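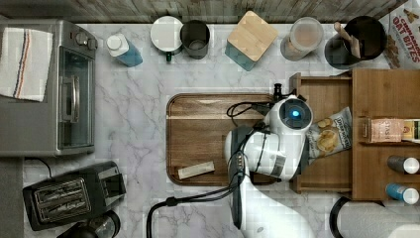 Chip bags and the planner that wouldn't commit

November 4, 2024

I promised a few of you a proper post on the regrasp work, and then I spent most of the fall not writing it, so this will be long and a bit out of order. Get a coffee.

The short version: I rewrote how our arm decides where to grab things, I broke it, I blamed the wrong piece of code for most of a month, and now it's a lot better at snack bags and very slightly worse at boxes. I can live with that. Chrysoula can't, but we'll get to her.

Some background for anyone who wandered in from the bread posts. I work on the software side of a kitchen tidying project we call Studel. The job is to take things off a serving tray and put them into an organizer, or the other way around, on a counter that has all the usual counter stuff on it. Toaster, canisters, cereal, a towel hanging over the toaster oven. My part sits between the camera and the motors. Perception hands me a pile of labeled points, and I have to hand the controller a path that ends with the gripper in a sensible spot.

For a long time "a sensible spot" meant the middle. Find the object, fit a box around its points, aim for the center of the box, close the fingers across the short side. You can get embarrassingly far with that! Small cartons are fine. Little bottles lying on their sides are mostly fine. I had a demo running on nothing more than that and I was very pleased with myself.

Then there's a bag of chips.

A bag of chips has no middle in any useful sense. It's got a fat part full of air, a seam at each end, and a shiny silver surface that makes the depth image fall apart. The points you get back look like somebody shook crumbs onto a map. Fit a box to that and the center can land inside the bag, above the bag, or (my favorite) a good way off to the side, because a reflection has been counted as part of it. And if the bag is leaning on something, like the side of the organizer, the segmentation likes to swallow a bit of the wood too. So now your "bag" has a shelf growing out of it.

What the old planner did with this was dither. It replanned on every new camera message, which seemed like a clever idea when I wrote it. The arm would come in over the tray, get a new estimate, pick a different grasp, swing its wrist, get another estimate, swing back. It looked like a person trying to decide which donut to take. Gitau Rugemalira, who sits across from me and owns the controller, started calling it the hula, and the name stuck to the bug ticket.

So, the month of blaming the wrong thing. I was sure it was the depth noise. I tried smoothing it over time, I tried throwing out points with bad confidence, I tried a fancier filter that Rehema Shemweta had left over from her Mfinanga work (thank you Rehema, it is a lovely filter, it was not the filter's fault). Every one of those made the estimate calmer when I plotted it at my desk. None of them stopped the hula.

Gitau finally asked me, very politely, whether I'd looked at what the planner was scoring, as opposed to what it was seeing. I hadn't, not really. I'd written that scoring function back in June and I thought of it as finished.

Well. The score was a sum of grasp quality, path length and clearance from other objects. On a box, one or two grasps come out way ahead and the rest are junk, so it picks a winner and stays there. On a bag, practically everything scores the same. I dumped the candidates for one planning cycle and there were 31 of them within a hair of each other. Any tiny wiggle in the points and a new one came out on top. I could have filtered that depth image until it was smooth as glass and the planner would still have been flipping a coin.

The fix was small enough to be annoying. Three changes, more or less.

First, a switching cost. Once the planner has picked a grasp, a rival has to beat it by a decent margin to take over, and the margin grows as the gripper gets closer. Far away, change your mind all you want. Close up, you'd better have a really good reason. If you've done any work with this stuff you're probably rolling your eyes because this is old, old news. I know. I knew it too, in the way you know you should back up your laptop.

Second, I stopped pretending the bag is a box. If the object's label says it's a bag, or if the box fit is bad enough that I shouldn't trust it anyway, we go down a different branch that looks for edges and ridges it could pinch. Seams are great. A fold is great. The big puffy middle gets a penalty, because closing on that means either squeezing it out sideways like a bar of soap or crunching everything inside.

Third – and this one came from Muthoni Kombo, who does perception – each point now carries how sure we are that it belongs to the object and not its neighbor. Before, it was in or out. Now the points where bag meets wood come through as "eh, maybe", and the planner can prefer a seam that's well away from all the maybes. I wish we'd done this first. It cleaned up a bunch of cases I'd been treating as collision bugs.

I also did some housekeeping on cables, since people always ask about it in the comments. We model them. Badly! They're a fat capsule hanging off the arm that the collision checker treats as solid, and it's a very pessimistic capsule. The real cables loop out over the tray and droop however they like, and I don't have a good way of predicting the droop, so I'd sooner have the planner think there's a sausage there than have it think there's nothing. It does cost us some paths that would've been perfectly okay. If you have a nice cheap method for this, please write to me, I will read your whole email.

On tooling. The thing that actually saved me was the replay viewer, and I want to say nice things about it because Adoración Montes built it in her spare time and she never brags. It's called Dovano. You feed it a log and it steps through the planning cycles one at a time, with the candidates drawn over the camera view and colored by score. You can change a weight and rerun the same cycle without touching the arm. Before this I was debugging by staring at the arm and then staring at a text file, and you just can't hold that in your head. With the viewer it took me one afternoon to see that all the candidates on the bag were the same sickly yellow. An afternoon! After all those weeks!

Two little lessons from using it, in case you're building your own. Log the losers. We used to save only the winning grasp and throw out the rest to keep the files small, and the losers were the whole story here. And put the score breakdown next to the total, since a total of 0-point-something tells you nothing when three unrelated terms got stirred together to make it.

Okay, boxes. I said we got slightly worse at boxes and Chrysoula Triantafyllou would like it on record that she noticed before I did. She runs the evaluation set for Studel, and out of 16 box layouts we now miss 2 that we used to get. Both are the same kind of thing: a carton sitting on the upper shelf of the organizer, tight up against another carton. The switching cost makes the planner too stubborn there. It picks a grasp from far off, when it can't see the gap between the two packages very well, and by the time the gap is obvious the incumbent has too big a head start. She's right to be grumpy about it. My plan is to make the margin depend on how much new information has come in, so that getting a good look at something for the first time resets the clock a bit. I have a branch for it. The branch does not compile at the moment.

Small stuff I want to get to after that:

The wrist view is great for the last bit of the approach, but the further out we are, the more I want the overhead view to win, and right now they're blended with a fixed number I picked on a Ferham visit because it looked nice on somebody else's table. That needs to go.

Thin things lying flat on the tray. Anything skinny and close to the color of the wood tends to get merged with the tray itself. Muthoni has ideas. I have a workaround I'm too ashamed to describe.

Speed. We slow way down near the object, and with the dithering gone I don't think we need to be that slow anymore. Gitau wants to see a week of clean logs first, and it's his controller, so he gets to say.

Several of you asked whether any of this code will be public. The viewer, very likely – Adoración is stripping out the bits that only make sense on our machines. The planner, I don't know yet. I'd like to, but parts of it are tangled up with the Ferham interface and I'd need to sit down and pull them apart, and you've seen how quickly I get around to things.

Next post is probably the gap problem if the branch behaves, or rye bread if it doesn't.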